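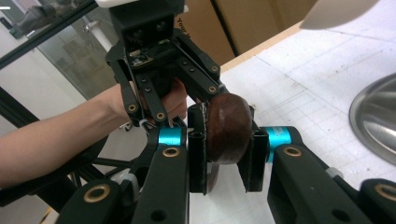 *Fig. 1. One object, held between the arm gripper (top) and the hand-held gripper (front).*

# Building a gripper in the shared workshop
## Handout for session 4: fingers, pads, and the first handover

Foltmont Open Workshop, evening course. Session on Thu 1 August. Please bring your finger sets, also if they are not finished.

### Where we are in the course

In the spring part, which ended in May, we cut and printed the links and made the first closing tests by hand, without a motor. Most groups now have two fingers that open and close together. In this session we look at what happens at the end of the finger, where it touches the object, and then we try to pass an object from one gripper to the other.

We use two tools, and in these notes they always have the same names:

- **The hand tool** is the gripper that a person holds. We call it Fadum, as in the build files.
- **The arm gripper** is the one that hangs on its mount and reaches down to the table. It receives its commands from the Surix board.

If you missed the last session, read first the sheet about linkages. I will not repeat the drawing of the four-bar here, only the points which gave trouble.

### 1. The linkage, again

A parallel linkage keeps the pad at the same angle while the finger moves. This is true only when the opposite links have equal length between the hole centers. Last time I measured some finger sets and one had a difference that I could see without a caliper. The pad of this set turned inward when it closed, so it touched a flat block only with its upper corner.

To check your own set:

1. Put the finger flat on the table and close it slowly.
2. Stop in several positions and hold a small square against the pad.
3. If the pad turns, write down in which direction, and at which end of the travel.
4. Exchange one link at a time. Do not drill the old link bigger, please.

The bushings should sit tight in the link and turn easily on the pin. If you have the opposite, the hole in the link wears out after some evenings and you will not understand why the finger became loose. Press the bushing in with the bench vise and a flat piece of wood. A hammer makes it oval.

The screws in the joints are tightened until the play is gone, and then turned back a very small amount. After this you should be able to move the finger with one fingertip. Many people make it too tight, because a tight joint feels like better quality in the hand. The motor has a different opinion about it.

### 2. Pads

The pad is the cheapest part of the tool and the part you will change most often. Make at least one spare pair before you try anything else.

For the surface you have a choice. A smooth hard pad is easy to clean and gives the same result every time, but it holds round things badly. A soft or rough covering forgives more. It also collects dust, and then it holds less than in the first hour, so groups who compare coverings should always compare clean against clean. The off-cuts box next to the laser has several materials. The shop on Gavrilă Street sells the self-adhesive kind by the meter, and it is open until 8 in the evening.

Glue or stitch, both are allowed. With glue, let it dry the whole night. With a stitched covering, keep the thread near the border of the pad and not in the middle, where the object will sit.

The two pads have to meet. This sounds too simple to write down, but please test it with a sheet of paper between them. Pull the paper at the top, in the center, and at the bottom. The resistance should be similar in all three places. When the paper slides out easily at the bottom and is blocked at the top, go back to section 1.

### 3. Test objects

We want objects that are different in shape and stiffness, and that do not break when they fall, because they will fall. Kitchen things are very good for this, and everybody has some at home.

| Object | What is difficult |
|---|---|
| Small round object | It escapes from the pads like a seed from wet fingers |
| Silicone spoon | The handle gives way, the head is heavy compared with it |
| Wooden spatula | It is flat on the table, with little height to grip |
| Steel bowl | Thin rim, smooth metal, strong reflections |

Begin with the spatula or another stiff thing. The small round object looks like the easy one and it is the worst. I would leave it for the second half of the evening. 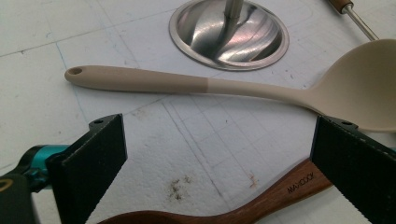 For a long utensil, the question is always where to take it. If you take it in the middle of its length, it will probably tilt toward the head, as the middle of the length is not the middle of the weight. Find the balance point first: put the utensil across one finger and move it until it stays level. Mark this point with a small piece of tape, and try the grip there. After that, move away from the mark toward the handle end, step by step, and note where the utensil starts to turn between the pads.

My own spoon at home weighs about 115 grams and I could hold it very well at the mark. Moved away from there by the width of my hand, it rotated each time, slowly, also with the grip fully closed. More force did not help. A wider pad helped a little.

For things that lie flat, approach with the fingers open and the tips just above the surface. Do not press on the table. If the tips scratch along it, the linkage gets a side load that it is not made for, and you also damage the lines of the grid, which the next group needs for its positions.

About the grid: write the starting position of your object in grid squares from the near left corner, and write also the direction in which the handle points. "In the center, more or less" cannot be repeated by another group. I have read this sentence in many lab notes, some of them mine.

### 4. The handover

The exercise is to hold one object with both grippers at the same time, for a short moment, and then let go with only one of them. Work in pairs. One person has the hand tool, the other person has the stop switch and does nothing else.

Order of the steps:

1. Take the object with the hand tool and lift it.
2. Bring it below the arm gripper, which is open.
3. Wait until your hand is quiet.
4. Close the arm gripper on the free part of the object.
5. Both people say "closed" aloud.
6. Open the hand tool slowly and move it away downward.

The mistake I see most is between steps 5 and 6. The person with the hand tool pulls before the pads are really free, and the object goes with them. Open completely, look, and then move.

The second mistake is to give no place to the other gripper. When your pads cover the whole object, there is nothing left to take. With a small object you need to hold it near its lower part, with the tips only, and this is exactly where a badly aligned pad will show itself.

If somebody has to steady the arm gripper by hand during adjustment, the Surix board must be in hold mode before the hand goes near the links. Keep fingers out of the gaps between the parallel links. They close faster than you expect. Long sleeves are rolled up, and rings come off.

Cables: the cable needs a free loop at each joint. Clip it to the link, move the gripper by hand through its full travel, and only then fix the clips for good. A cable that is too short will not fail on the first day. It will fail in the demonstration.

### 5. What to write down

One page for each pair is enough. I would like to see:

- which pad covering you used, and if it was clean
- the object, its start position on the grid, and the grip position relative to the balance mark
- what happened at each try, including the ones where you dropped it
- one thing you would change in the finger, with a sketch

Please do not write only "it worked". Say if the object was lifted, if it turned, and if it stayed in the gripper until you opened it.

### 6. For next time

Finish the spare pads. Groups whose pads still turn inward should print new links before the session, and the printer list is on the door, so put your name there early. Read the Surix page about current limits, at least the first half. We will set the closing force in software and repeat the same grips with the same objects, therefore keep your tape marks on them.

Utensils go back in the crate under the window, and the hex keys go back on the board.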